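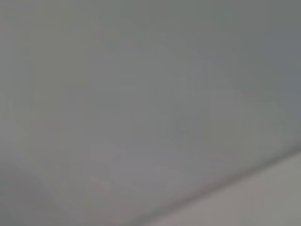

*Gray surface, dark line at lower right*

**Ticket 151 – Brarkia sterilizer stops in the drying stage, code 21**
**Site:** Coşkun Dental, Pluvden
**Opened:** March 14, 2018
**Priority:** High (we see patients all week and we only have the one big unit!)
**Status:** Closed, with one question left over

Hi Gutano support, me again. I run the sterilization room here and I'm the person who phoned this morning and got cut off, so I'm putting the whole thing in writing. I'll keep adding to the ticket as I try things. Apologies in advance for the length, I type the way I talk.

### What's going on

Our Brarkia tabletop sterilizer runs a normal wrapped cycle, heats up fine, holds fine, vents, and then partway through drying it beeps and shows code 21. The door stays locked for a while, then lets go. When I open it the pouches are damp, and damp pouches can't go in the drawers, so the whole load gets rewrapped and run again. You can imagine how popular I am with the hygienists right now.

The first one was cycle 366 on the counter. I remember it very clearly, it was the load with both surgical kits in it and we had an extraction coming in right after lunch. We got through that one with the backup kit. The next cycle was fine, so I shrugged and carried on. Then it did it again, and then twice in a row, and that's when I picked up the phone.

The manual lists code 21 as "drying phase not completed" and says to contact your service provider. Well, hello!

### What I'd already done before opening this

- Switched it off at the wall, waited, switched it back on. No change.
- Wiped the door gasket and the face it seals against. The gasket looked OK to me, no splits or flat spots.
- Drained the reservoir and refilled with fresh distilled water from a new jug.
- Ran a smaller load. It finished! Then I ran another small one and that didn't.
- Checked that the cassettes weren't touching the chamber wall.

I also swapped the outlet, on advice from our front desk, who fixes everything by swapping the outlet. Same code.

### First reply from Gutano, and my answers

You asked me a bunch of things by email, so I'm copying my answers in here to keep it all in one place.

**Is it every cycle?** No. I'd call it every other one, but there's no pattern I can find. Morning, afternoon, big load, small load, it doesn't seem to care.

**Any leaks?** None under the unit. I slid a paper towel under the front edge overnight and it was dry in the morning.

**Are the pouches loaded paper side up or down?** Paper side down on the trays, on edge in the rack when I use the rack. Same as I've always done it.

**Has anything changed in the room?** I said no. Please remember that I said no, it comes back to haunt me further down.

**When was the last service?** The sticker says September. I wasn't the one who signed for it, but the invoice is in the binder and it lists a new door gasket and a new bacterial air filter. I didn't see a drain strainer mentioned anywhere, if that's a thing that gets done.

**Are spore tests passing?** Yes. The weekly one came back fine, and I've run an extra since, which is incubating as I write this. Until it's back, anything from a cycle that threw the code gets reprocessed in full. I'm not guessing with this stuff.

### Drain strainer

You told me to pull the little strainer at the back of the chamber floor. I didn't know we had one. In my defense it's behind the tray rack and you need a flashlight and small hands.

Unit off, completely cooled, rack out. The strainer twisted a quarter turn and came free, and oh boy. There was a mat of paper fibers on it and a shred of indicator tape, plus some chalky stuff that I'm guessing is mineral. I rinsed it, gave it a going-over with a soft brush, and put it back.

Then I ran an empty cycle. Finished with no code. Ran a half load, finished. Ran a full wrapped load, and I stood there with my coffee watching the countdown like it was a football game – and it finished! Pouches bone dry. I very nearly closed the ticket right then.

### And it's back

So the next morning, first load, code 21. I said a word I don't say in front of patients.

I checked the strainer again and it was clean. I emailed you a fairly grumpy note, which you were very nice about, thank you. You asked me to go into the service menu and read off the filter hours. The menu took me three tries to find (you hold the down arrow *while* switching on, and the manual doesn't say that, it says "then"). It read 101 hours. You said that was nowhere near the replacement point, so the air filter shouldn't be clogged from plain use.

Then you asked me whether the filter could be getting blocked from the outside. I said of course not. I went and looked anyway.

### The thing that changed in the room

OK. So. A while back we got new storage bins for the sterilization room, the tall kind, and they fit beautifully on the counter beside the Brarkia. I mean beautifully! I was so pleased with how tidy it looked. The air intake for the drying phase is on that side of the machine, low down. When the bins are pushed all the way in, the nearest one sits flat up against it.

Why only some of the time? That had me stumped for a good while. Then I watched our evening cleanup and saw it. Whoever wipes the counter pulls the bins forward and pushes them back, and sometimes they go back snug and sometimes they end up a bit off. During the day, when somebody grabs pouches out of the end bin, it gets nudged. So the machine had air, then it didn't, then it did again. I had been hunting for a pattern in the loads when the thing moving around was the bin.

I moved the bins to the other counter. Four loads that day and all of them dried and finished.

### Testing it on purpose

I didn't want another false victory like the strainer, so after closing I did a bit of an experiment. I put the bin back hard against the intake and ran an empty cycle. Code 21, in the drying phase, right on cue. Took the bin away, ran it again, finished clean. Bin back, code 21. I was delighted, which is a strange way to feel about an error message at that time of the evening.

I asked whether running it blocked like that could have hurt the pump. You said the unit is supposed to stop itself before it gets that far, and to listen for a change in the sound over the next couple of weeks. So far it sounds the same to me, the usual hum and then the gurgle at the end.

The extra spore test came back negative too, so that's off my mind.

### What we do differently now

I've written this up on a sheet inside the cupboard door, and I'm pasting it in here in case another office lands on this ticket:

1. Nothing on the counter on the intake side. I put down a strip of colored tape and the bins stay on the far side of it.
2. Drain strainer comes out at the end of the last working day of the week, with the unit off and cold.
3. Tear the indicator tape cleanly and fold the end over. The loose tails come off in the chamber and go straight to the strainer.
4. Any code at all, the load is treated as unsterile, rewrapped with fresh indicators and run again. Write it in the log with the cycle number.
5. If code 21 shows up, look at the intake first, then the strainer, then phone Gutano.

Somebody has already added "then swap the outlet" at the bottom in pen.

### Still open

Two small things from my side, and only the second one needs an answer.

The cold start instruction for the service menu should be fixed in the manual if you have any say in that. "Hold the down arrow while switching on" would have saved me a lot of muttering.

And was the drain strainer meant to be cleaned at the September service? I'm not trying to get anybody in trouble. I'd just like to know if it belongs on the yearly checklist or if it's ours to do, and the invoice doesn't tell me either way. If it's ours, fine, it's on the sheet now.

### Reply from Gutano, pasted in

> Thanks for the detailed notes. Strainer cleaning is a user task on this model and the service visit only inspects it if it has been reported. We have asked for it to be listed on the visit sheet as "user maintenance, discussed" so that it comes up in conversation. Your point about the service menu wording has been passed on. We are happy to close this on your word.

Go ahead and close it. I'd ask one more thing, which is to leave the ticket readable for our account, so whoever has my job next can find it. The binder is good but people don't read the binder.

Oh, and I ordered a spare gasket and a spare strainer while I was on the parts page. The gasket arrived with the next supply delivery and the strainer is on back order, so if you have one lying around in a drawer over there, please put our name on it.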